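About Fustance

Fustance builds bench instruments for people who design and repair circuit boards. Our main line is the Plakevden family of logic analyzers and protocol decoders, along with the probes, clips and adapter boards that go with them. We also write the software, all of it in-house, and we love doing it!

We started out with two engineers and a problem of our own. We were working on motor controllers at the time, and the analyzer we had on the bench couldn't hold a long enough capture to catch a fault that showed up once or twice a night. So we built one that could. It was ugly (the first enclosure was a cut-down power supply case) but it ran until morning, and a customer who saw it asked if he could buy one. That unit became the Plakevden 14, named for its 14 input channels, and we still sell it with pretty much the same front end.

Today there are 31 of us, in one building on the edge of Dotmont. Hardware and firmware share the ground floor, software is upstairs, and support sits right between the two -- when you call with a strange timing question, the person who answers can walk over to whoever laid out the board. We think that's a great way to work, and it's how a lot of our best features got started. The trigger editor came straight out of a support call about a noisy I2C bus.

Every Plakevden analyzer can be left running on a single job for up to 366 days, with captures written to disk as they come in. Plenty of our customers do leave them for weeks, mostly in burn-in rooms and on remote test sites, and we enjoy hearing what they find.

In August we merged our probe business with Vlachou, a small shop that had been making our fine-pitch clips for years. Their whole team came along, and their clips are now sold under the Plakevden name with the same part numbers as before. If you have an old Vlachou order sheet, it still works.

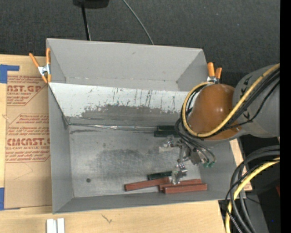

Can I use the software without buying an analyzer?

You can download the full viewer free of charge and open any saved capture with it. Live capture and triggering need a Plakevden unit connected by USB or Ethernet.

We run an open bench day at Dotmont for anyone who wants to try the hardware on their own board. Bring the board, a power supply and the bug you can't find -- we'll supply the probes and the coffee. Dates go up on the news page, and the support desk can put you on the list.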